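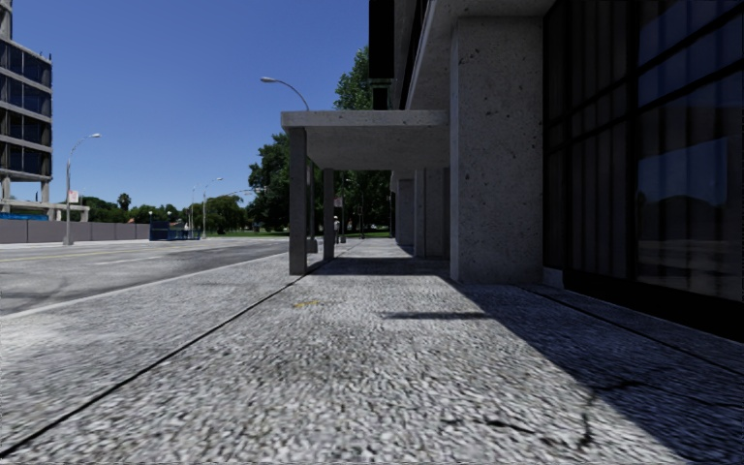

I got the welcome packet for the Virora summer program on Friday, March 5, 2021, and I've now read it twice, which is probably once more than the people who wrote it. My daughter is ten. She has a feeding tube and opinions. The packet says every camper will be "fully included in every activity." I would like to know who tested that.

I called. Deisy Tello in the office was friendly and said they'd have one nurse on site. One nurse for 80 kids, and she also covers the after-lunch meds, which is when my daughter's pump needs looking at. When I asked what happens if two kids need her at once, I was told that hasn't come up. Well, it's a new program. Nothing has come up.

Then there's the day trip. The bus has a lift, supposedly. I asked whether the stop at the other end is step-free and got "it should be." We have had a lot of should-bes in this family. Last year's took 3 phone calls and ended with me carrying a wheelchair. 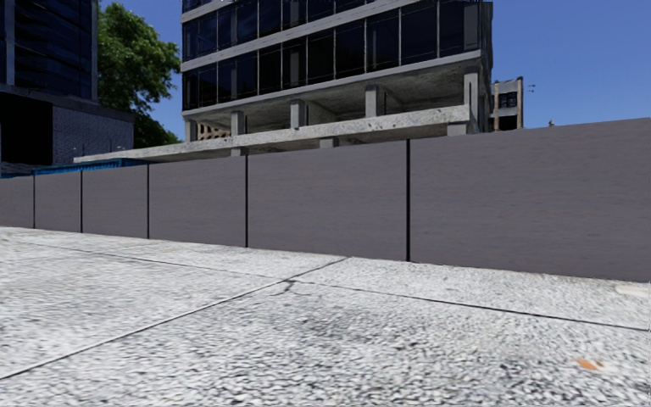
Plenty of sidewalk, at least.

Maritza Marulanda, whose son went to a different camp run by the same people, tells me I'm being hard on them. He came home tired and happy and asked to go back. I believe her. He also doesn't need a nurse at 1 p.m.

I haven't said no. The deposit is due in April and I've sent Deisy five questions in writing. If the answers come back with names and times in them, we'll talk about swimsuits.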